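Cliltik's little bookshelf speakers are back, and I've had a pair

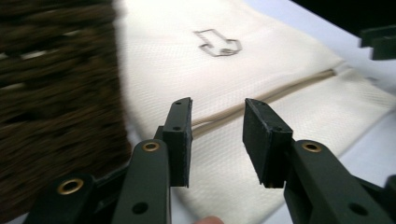 Vol. 7, No. 33

I've been a sucker for small speakers ever since college, so when word came down that Cliltik was bringing back the Prastix line I emailed them the same afternoon. A pair of the new Prastix 45s landed on my porch in April, and I've been playing everything through them – old soul records, podcasts, my kid's piano practice tapes.

The big change is the tweeter. Stamatia Triantafyllou, who runs the design team, told me they threw out the old one completely and spent most of a year on the crossover (she sounded pretty tired just talking about it!). I never minded the original, but voices are a lot smoother now, and I can leave the volume up through dinner without anyone complaining.

Bass is still bass from a small box. I borrowed a Lirkow sub for a weekend and liked the combo so much that I'm dragging my feet on giving it back. My friend Sushil Semwal heard the pair without the sub and thought they were fine as is, so your room may matter more than mine does.

They go for $121 each, grilles included, and the Giannakopoulos shop downtown has both finishes set up in the back listening room. My full review goes up next month, with measurements and a side-by-side against the originals – assuming I can find the box I packed those in. If you own the old ones and want me to check something in particular, drop me a note before then.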